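Rewatching The Prorngate Line, and I have feelings

4 min read

So I finally gave in and started The Prorngate Line again from the beginning. I blame Anel Zwane, who messaged me in April to say she'd just hit episode 10 and was I free to scream about it. I was free. I'm always free to scream about episode 10. 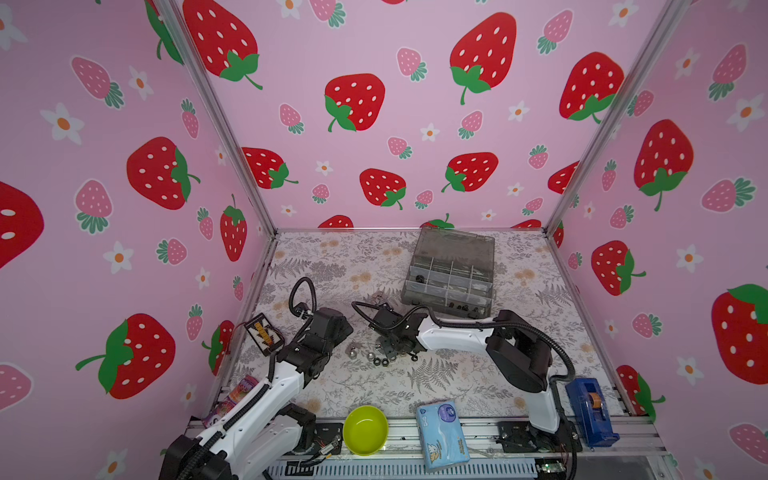
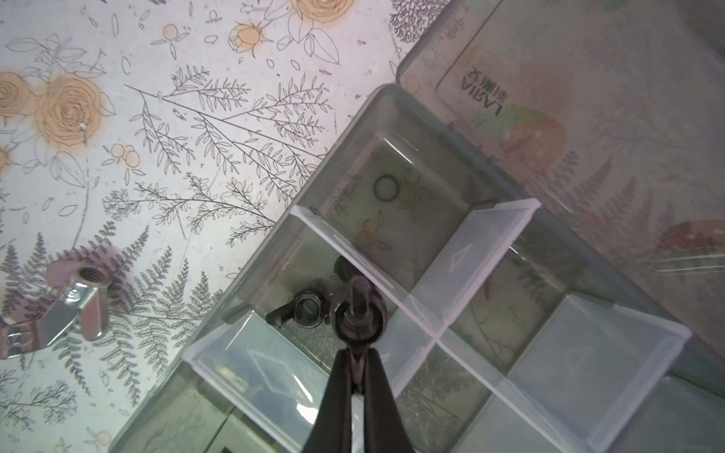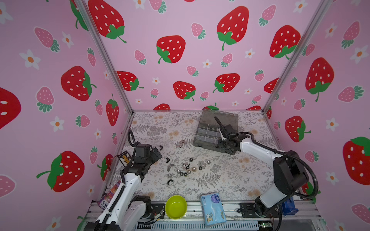 What it's about, if you missed it

The show is set in Clultorstead, a made-up railroad town where everybody either works for the Venter family or owes them money. Our girl Stekent (that's her last name, she doesn't get a first name until the final stretch and I'm not spoiling it) comes to town to take over her late aunt's boarding house. She plans to sell it and leave within a month. You have seen a TV drama before, so you know how well that goes.

The first thing she finds is a lodger who won't move out. He's paid up for the next two years, he has the receipts in a cookie tin, and he is extremely polite about it. I love him. He's the youngest Venter son, living under a different name three streets away from his own parents, and for an embarrassingly long time no one in the house works it out -- even though his portrait is hanging in the bank! Stekent walks right past it! I yelled at my TV.

The good stuff

The slow burn is sooo slow. There are 30 episodes and the leads don't hold hands until well past the middle, and when they do it's because the lights have gone out at the station and she thinks he's somebody else. It should be silly. I watched it on my couch with a bowl of cereal and had to pause and walk to the kitchen and back.

I'd also forgotten how funny the boarding house scenes are. The two sisters on the top floor who haven't spoken to each other in years and send notes down through the cook, that whole thing with the goose, the dinner where everyone is trying to hide a different letter from a different person. The actors look like they're having a great time and the camera just sits there and lets them.

And the music! There's a little piano tune that plays whenever the night train comes in, and by the second half I only had to hear the first couple of notes and I was already upset.

The not so good stuff

OK, the amnesia. I know. It only lasts a few episodes, but I remembered it as being shorter, and it felt long. He falls off a ladder, forgets the entire year, and then everyone in town decides it would be "kinder" not to tell him anything. Why?? The cook is the only one who thinks this is dumb and she gets sent away to her cousin's until it's over.

The mother is also kind of a waste. She's set up as this terrifying person, she has the best coats in the show, and then she gets one big speech in the rain and goes soft. I wanted her to stay mean a bit longer.

And I still don't understand the lawsuit. I've watched it twice now and took notes the second time. Somebody signed something, the land under the station belongs to the aunt, or it did, and a judge is somebody's uncle. My friend Lerato Naidoo tried to explain it to me over the phone and we both ended up more confused (she thinks there's a scene missing, I think the writers just got tired).

About that ending

Light spoilers, skip this bit if you're planning to watch.

I used to be firmly on the side of people who hated the ending. She gets on the train! After all that! The first time around I was so mad I didn't watch another drama all summer. This time I paid more attention to what he says to her on the platform, about the room staying paid for, and then the shot of the cookie tin on the seat next to her, and... I don't know, I think I get it? He gave her the receipts. She can come back whenever she wants. I cried way more than when I was mad about it.

Anel is still on team hate, by the way. She says she did not sit through a goose and an amnesia plot to watch somebody leave town.

Would I watch it again? 100 percent yes, though I'd skip from the ladder straight to the bank party and pretend the rest didn't happen. If you want to try it, give it until the dinner with the letters. The first couple of episodes are mostly people carrying suitcases.

Next up I'm choosing between the hospital one everybody keeps recommending and the one with the ghost who runs a noodle shop. Leaning ghost. Tell me if that's a mistake.

2 comments | 10 shares

Contact | Copyright, all rights reserved | Back to top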